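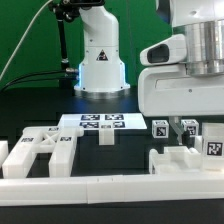
2018-05-14

Column type change on the Utbridge orders table, second go. The plan from the wiki is the usual one: add a new column, copy with a convert, drop the old, rename. I don't trust the last two steps and I'm not doing them today.

Source is a text column that everybody swears holds only whole numbers. Ran a check for anything that won't convert. 79 rows. Most are blanks with a trailing space, a few have a comma in them (1,000 typed as a person would type it), and two are just a dash.
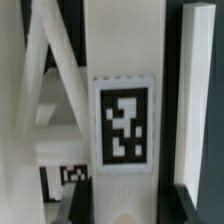

The Kushnir loader would have turned all of those into nulls without a word in the log. It reports "success" either way, so I'm ignoring its status line from now on and comparing counts by hand, before and after.

Tried the copy on the Restmont test box. Batches of 1,000, no lock trouble. Null count in the new column matched the blanks plus the dashes, once I stripped commas first. Good, but the test box has none of the overnight traffic, so I'd call that half a result.
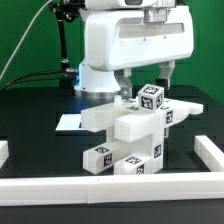
2 min read

Things I still don't believe:
-- that no report uses the old column by position. Curno was moved to named columns in November, supposedly. I found two views that still do select star.
-- that the rename is instant. It was on test. Test is tiny.
-- that blank and dash mean the same thing. Somebody in orders has to say so in writing.

Left both columns in place with a trigger keeping the new one filled. Ugly -- but I can back it out with one drop statement.
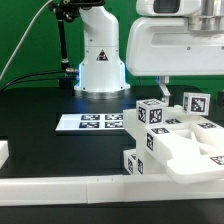

White arm and tagged blocks, black tabletop.

Next: rerun the bad-row check after the nightly load and see if it's still 79. If it grew, the input form is the problem and changing the type will only move the errors somewhere louder. Script is in the migrations folder, the one ending in _v2. Don't run v1, it drops first.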